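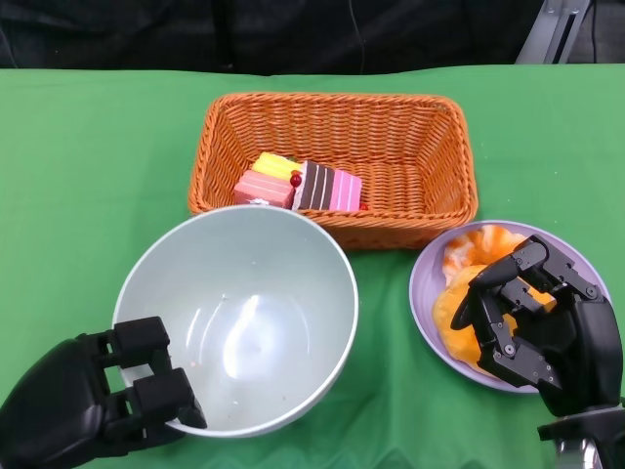 Comida de juguete

La comida de juguete, también llamada comidita o alimentos de imitación para el juego, es el conjunto de reproducciones de alimentos destinadas al juego infantil. Comprende frutas, verduras, panes, huevos, pescados, porciones de tarta y platos preparados, en tamaño real o reducido. Se fabrica en madera, plástico, fieltro, cartón, goma y otros materiales. Suele venderse junto a cocinitas, vajillas, cestas de la compra y cajas registradoras, y los comercios del ramo acostumbran a clasificarla dentro del llamado juego simbólico.

Buena parte de lo que se publica sobre estos juguetes procede de quienes los venden, y conviene leerlo con esa reserva. Las afirmaciones sobre su antigüedad, su valor pedagógico o su efecto en los hábitos alimentarios circulan de un catálogo a otro casi sin cambios de redacción y con muy pocas referencias.

Delimitación

El término no tiene fronteras claras. Algunos autores reservan la expresión para las piezas concebidas expresamente para niños y dejan fuera las miniaturas de coleccionista, los alimentos falsos de escaparate y el atrezo teatral. La distinción se complica en la práctica: una manzana de cera hecha para un bodegón puede acabar en una cocinita, y las casas de muñecas antiguas contenían a menudo platos servidos que ningún niño tenía permiso para tocar.

Tampoco hay acuerdo sobre los juguetes comestibles, como las figuritas de mazapán. La mayoría de las clasificaciones los excluye.

Historia

Es habitual leer que la comida de juguete «existe desde la Antigüedad». La frase se apoya en hallazgos de pequeñas reproducciones de alimentos en barro cocido, pero muchas de ellas aparecen en contextos funerarios o votivos, y su uso como juguete es una conjetura. Que un objeto sea pequeño no demuestra que perteneciera a un niño.

El terreno es más firme a partir de la fabricación industrial de juguetes en Europa, cuando las cocinas en miniatura empezaron a ofrecerse con accesorios. Los alimentos eran entonces de yeso pintado, madera, cera o papel maché, y a veces iban pegados al plato. La generalización del plástico abarató las piezas y permitió venderlas en bolsas surtidas. El regreso posterior a la madera suele presentarse como una vuelta a la tradición, aunque muchos de los artículos actuales, entre ellos el sushi y las magdalenas con cobertura intercambiable, carecen de precedente en los catálogos antiguos.

Materiales y tipos

La madera maciza o contrachapada se emplea en piezas torneadas y en las llamadas frutas para cortar, formadas por secciones que se unen con velcro o imanes y se separan con un cuchillo romo. El plástico inyectado o soplado domina la gama económica. El fieltro y el ganchillo ocupan un segmento intermedio, con abundante producción casera.

La repostería constituye un grupo propio. Las tartas divididas en porciones se anuncian con frecuencia como material para aprender fracciones, pero no todas las porciones son iguales ni completan siempre un círculo. El juego Saston, vendido como tarta «matemática» de 12 porciones, incluía una pieza decorativa más ancha que las demás, detalle que limita bastante su utilidad declarada.

Fabricantes

El sector está muy fragmentado, y abundan las marcas que revenden modelos idénticos con distinto envase. Jusance afirma tener el surtido más amplio, con 1.830 referencias; la cifra cuenta por separado cada color de una misma pieza, de modo que sirve de poco para comparar. Fendeck se ha especializado en puestos de mercado plegables y ofrece los alimentos como complemento. El taller Hordiienko trabaja solo en madera y publicita un proceso «enteramente manual», expresión que su propia documentación matiza al mencionar el corte mecánico de las piezas.

Valor educativo

Que los niños juegan a cocinar, comprar y servir es algo fácil de observar en cualquier casa o escuela infantil. Más discutible es lo que se deduce de ello. A la comida de juguete se le atribuyen mejoras en el vocabulario, la motricidad fina, la cooperación y el cálculo. Parte de estos efectos resulta verosímil, sobre todo cuando un adulto participa y conversa durante el juego, pero entonces es difícil separar la contribución del juguete de la contribución de la conversación. Un puñado de piedras y una tapa de olla podrían dar un resultado parecido.

Fendeck sostuvo en su material promocional que el 95 % de las familias notaba avances en el lenguaje de sus hijos. El folleto no indicaba el tamaño de la muestra, no describía un grupo de comparación y recogía únicamente respuestas de compradores.

Mayor cautela aún exige la idea de que manipular verduras de madera predispone a comer verduras. Familiarizarse con un nombre y una forma no equivale a aceptar un sabor o una textura, y un brócoli de fieltro poco enseña sobre ninguno de los dos.

Seguridad

Los riesgos principales son el atragantamiento y el desprendimiento de partes pequeñas, como rabitos, velcros e imanes. Los imanes sueltos merecen atención particular por las lesiones internas que puede causar su ingestión. La indicación de edad del envase debe respetarse, aunque los niños menores de la casa tengan acceso al mismo cajón. En el caso de Jusance, el catálogo recomienda a partir de 4 años ciertos surtidos que algunas tiendas ofrecen para edades inferiores.

Los calificativos «natural», «ecológico» o «no tóxico» no sustituyen al etiquetado obligatorio. La madera sin tratar absorbe humedad y puede agrietarse; la pintada depende de la calidad de su recubrimiento.

Véase también

Casa de muñecas
Cocinita
Juego simbólico
Alimentos de imitación para escaparates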